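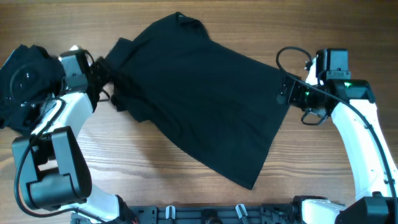
In our family the laundry was folded by my grandmother, and she folded it in the evening, with the radio on, on the same table where we had eaten. I thought about her a lot this autumn, because I am now the person who folds. My way is not as good as hers. I start with the biggest dark pieces, and I always spread them over the table first, because a dark cloth hides its own shape. The navy one is a good example: one side lies almost flat with a long straight edge, and the other side is gathered and rumpled, with a small peak standing up at the top where the fabric folded over itself. You have to find the straight edge and trust it. The second dark cloth waits in its heap at the left until the first one is finished.

I moved to Markbridge with two suitcases and no opinions about laundry. At home in Murín we had a line in the yard and the wind did half of the work. In Markbridge I have a rack beside the radiator, and everything comes off it stiff like cardboard. For the first months I put the things into the closet as they were. Then Sabina Tichý visited me, opened the closet to hang her coat, and closed it again very politely. She did not say anything. I started to fold the next morning.

My system, if I can call it so, has changed several times. First I watched how other people do it and I tried to make small standing rectangles, the kind you put in a drawer like books on a shelf. It works for T-shirts. For big cloths it is hopeless, they fall open and lie down on their neighbors. So now the big ones are folded flat, in half and again in half, and then in three parts. Vendula Kadlec from the second floor folds hers in half only, five times, and she gets a thick square which does not fit on my shelf. We have discussed this on the stairs more than once.

Before folding comes smoothing, and I think this is the part where I learned the most. I used to pull the cloth at the corners, hard, like a bedsheet between two people. It made the long edge wavy. Now I lay my hands flat in the middle and push slowly to the outside. Soft creases disappear with this, and the deep ones stay, and for the deep ones I have an iron which I don't like to use. It is a Stasa, bought second-hand from Eduard Lukáč for 29 dollars, and it leaks a little when it is on the left side.

A word about dark fabric. I wash it inside out, cold, with other dark things only. I learned it in an expensive way, with a white pillowcase that became gray and is now for polishing shoes. Also I fold dark blue and black during the day, next to the window. In the evening, under the lamp, I can't see which is which, and I can't see the lint. My cousin Bořivoj Šťastný told me that lint comes off with a damp rubber glove. I was sure he was joking, but I tried it and I bought a second pair of gloves.

The table is also important. My first one was glass and the cloth was sliding on it all the time - you fold one corner and the opposite corner travels away. Wood holds it better. I wipe the table before, and I check it for crumbs with my palm, because a crumb under dark fabric will be found later, usually by a guest.

Some evenings I don't have the energy, and the pile stays on the chair until the weekend. I was ashamed of this before. Then Kazimír Jireš, who was my neighbor in the Namier building, told me that he has a chair for this purpose since 40 years and his wife calls it "the other closet". I was laughing the whole way home.

Next I want to solve the shelf. It is too deep, so there are always two rows, and the row in the back is a place where things go to be forgotten. Last week I found there a tablecloth I had been looking for since spring. I am thinking about a simple board to divide it, or maybe two narrow boxes. In November my mother comes to visit, and she will open the closet on the first day, I know her. If somebody has a deep shelf and a good idea for it, please write it in the comments. I also accept advice about the iron.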